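Section 2: Setting Up the Pimix Herb Shelf

You have unpacked the shelf, found the bag of screws and lost the bag of screws. Start this section when you have found it again. Allow 35 minutes, or an evening if someone is helping you.

2.1 Choosing a spot

1. Pick a level place indoors, away from radiators and drafty doors. The windowsill will look tempting. Basil dislikes a cold window in January as much as you would.

2. Leave 15 inches clear above the top tier. Dill has ambitions.

3. Make sure there is a grounded wall outlet within reach of the cord. The shelf has one plug for the lamps and a second for the pump, so most people add a power strip.

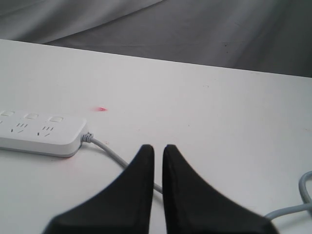 4. Check the weight. A full shelf is a good deal heavier than an empty one, and furniture that already wobbles under a bowl of fruit won't be improved by it. If in doubt, use the floor stand (sold separately, we're afraid).

2.2 Building the frame

1. Lay the two side panels on a blanket with the slots facing each other. The panel marked L goes on the left. We changed the marking after the first production run, when it was marked with a small leaf on both.

2. Slide in the tiers from the bottom up. Each one clicks at the back and then at the front. If you hear only one click, pull the tier out and try again.

3. Fit the cross brace. It is the part that looks optional.

4. Stand the frame up and tighten all screws by hand. Please leave the power drill in the garage.

2.3 Power

Keep the strip on a dry surface, higher than the drip tray and off to one side of it. Run each cord down below its outlet before it comes back up, so that a stray drop falls off the bend and doesn't follow the cord into the plug.
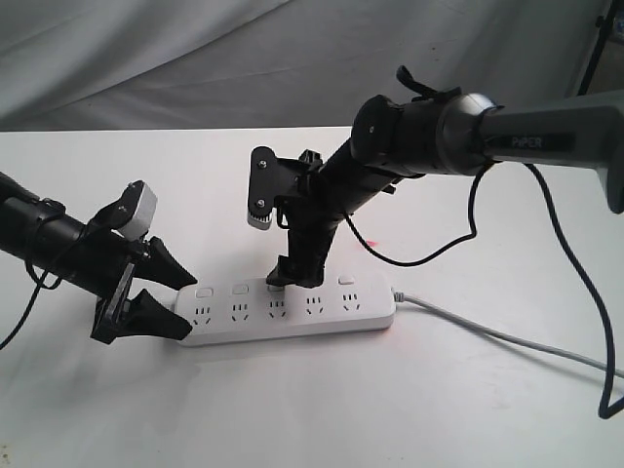 Figure 2. Power strip with five sockets, lying flat.

CAUTION: Do not plug anything in until the tank is filled and the outside of the shelf has been wiped down. Do not use a strip with a cracked case or a loose socket. Do not plug one strip into another, however neatly it solves your problem.

NOTE: The lamp timer keeps its own time and loses it in a power cut. If your mint is brightly lit at 3 a.m., this is why.

2.4 Filling the tank

1. Lift the tank lid by the tab. Pour in cool tap water up to the lower line. The upper line is for people who enjoy mopping.

2. Add one capful of Bamia plant food. Two capfuls won't give you twice the parsley.

3. Press the seed pods into their cups with a fingertip until they sit level with the rim. Spare cups get a blank cover, or you'll be growing algae. 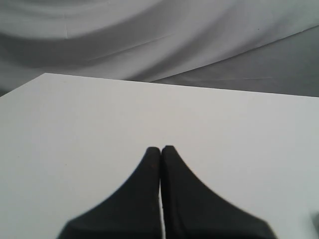

Figure 3. Two black tips, side by side.

4. Write the names of the herbs on the labels now. You will not remember. Oregano and marjoram have fooled better cooks than you, including Abilio Montoya, who wrote the planting guide in the back of this booklet.

2.5 First run

1. Plug in the pump and wait 20 seconds. A gurgle is normal. A steady rattle means the pump is running dry, so unplug it and check the water level.

2. Plug in the lamps and set the dial to Seedling.

3. Tuck the slack in the cords behind the frame, where it can't be caught by a foot or a cat.
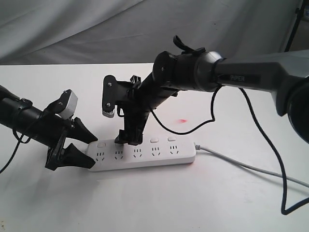
Figure 4. Five-socket strip, cord leading off to the right.

4. Leave the humidity covers on until the sprouts touch them. Lifting them hourly to check doesn't hurt the seeds, but it doesn't hurry them either.

NOTE: Replacement pods for this model are Biwott type 575. Other types will fit the cups with some persuasion and then float out. For pruning and harvest, go to Section 3.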